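# Relatório de projeto: percepção e filtragem de quadros para desempacotar caixas

Quarta-feira, 18 de janeiro de 2023

Comecei este projeto achando que ia passar o semestre inteiro mexendo em planejamento de trajetória, e acabei passando boa parte dele brigando com imagem borrada.

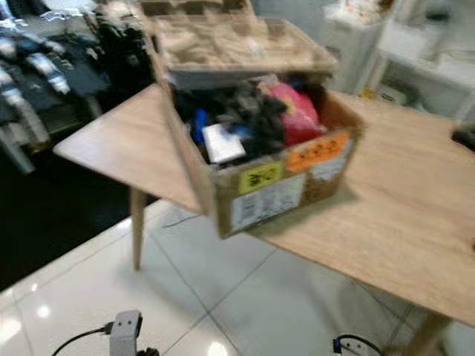 A tarefa parece simples quando a gente escreve no papel: caixa de papelão aberta em cima da mesa, roupa dentro, o robô tira uma peça por vez. Para isso montei uma pilha com três módulos. O Skumach cuida da percepção, o Dromorlow decide onde pegar e o Eder manda os comandos para os braços (os nomes já existiam no laboratório quando cheguei, não me culpem!). Meu trabalho era o Skumach e a conversa dele com os outros dois.

## O problema do borrão

A câmera fica na cabeça do robô, e toda vez que a cabeça gira o Skumach continua recebendo quadros como se nada tivesse acontecido. Na primeira versão eu segmentava tudo o que chegava. Resultado: roupa preta virava uma mancha só, a aba levantada da caixa entrava como "objeto alcançável", e o Dromorlow, muito obediente, planejava uma pegada no papelão. Perdi uma semana achando que o erro era na calibração.

A solução foi bem menos elegante do que eu queria. Calculo a variância do laplaciano de cada quadro e cruzo com a velocidade das juntas do pescoço. Se a cabeça está girando rápido, ou se a nitidez cai abaixo do limiar, o quadro é marcado e não gera pegada nova:

```python
def quadro_serve(img, vel_pescoco):
 if vel_pescoco > VEL_MAX:
 return False
 return nitidez(img) > LIMIAR
```

O quadro marcado não vai para o lixo. Ele ainda serve para ter uma ideia grosseira de onde está a caixa, e isso ajuda a cabeça a parar apontada para o lugar certo.

## Testes

Rotulei 276 quadros na mão, com "serve" ou "não serve" (recomendo um bom fone de ouvido). O filtro discordou de mim em 19 deles. Desses, 17 eram quadros que eu aceitaria e ele recusou, o que para mim está ótimo: prefiro esperar o próximo quadro a mandar a garra para o lugar errado. Os outros dois eram quadros ruins que passaram.

Peça escura continua sendo o caso chato. Preto encostado em cinza-escuro quase não tem borda, mesmo com a cabeça parada, e aí a nitidez medida fica baixa sem culpa nenhuma do movimento. Tentei calcular só dentro da boca da caixa e piorou. Calculando na imagem inteira, os veios da mesa e o rejunte do piso ajudam bastante, porque sempre tem alguma linha para medir.

## O que ficou faltando

- Limiar separado para cada nível de luz da sala.
- Passar a aba da caixa para o Dromorlow como obstáculo (hoje eu só descarto a região).
- Ligar o Achari, nosso visualizador de logs, direto na saída do filtro. Por enquanto exporto tudo e abro depois, um saco.

O código está no repositório da disciplina, na pasta do Skumach, e o arquivo de configuração tem comentários em cada parâmetro. Quem for mexer, comece pelo `VEL_MAX`: deixei um valor conservador e acho que dá para subir um pouco.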